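Trarside open day, August 2023: the washing-up robot, reviewed

Three stars, and one of those is for the biscuits.

I went to Trarside to see whether the Heva, their two-armed kitchen machine, could do a job I have been avoiding since November. Tanko Akpan ran the demonstration and kept his hand near the stop button throughout, like a driving instructor with a nervous pupil.

The sponge is the hard part, he told us. Plates stay the shape you left them. A sponge gives, and the gripper has to decide how much squeezing is enough.

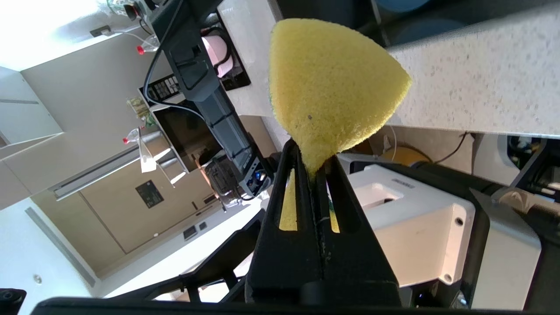

I asked if it knew which side was for scouring. Tanko said it had been shown 77 times and was "coming round to the idea". My son has been shown more often than that, so I let it go.

Wiping a stretch of worktop took six minutes. It was careful work, I'll give it that – it went over one corner as if there might be a fine for missing it. Fatima Edet, standing beside me, had finished her tea and mine by the end.

Good points: quiet, polite, doesn't sigh. Bad points: slow, no price on show, and the talk upstairs ran 17 minutes over. Parking is hopeless, so get the bus from Vunthorpe.

Would I have one at home? Ask me again when it does pans.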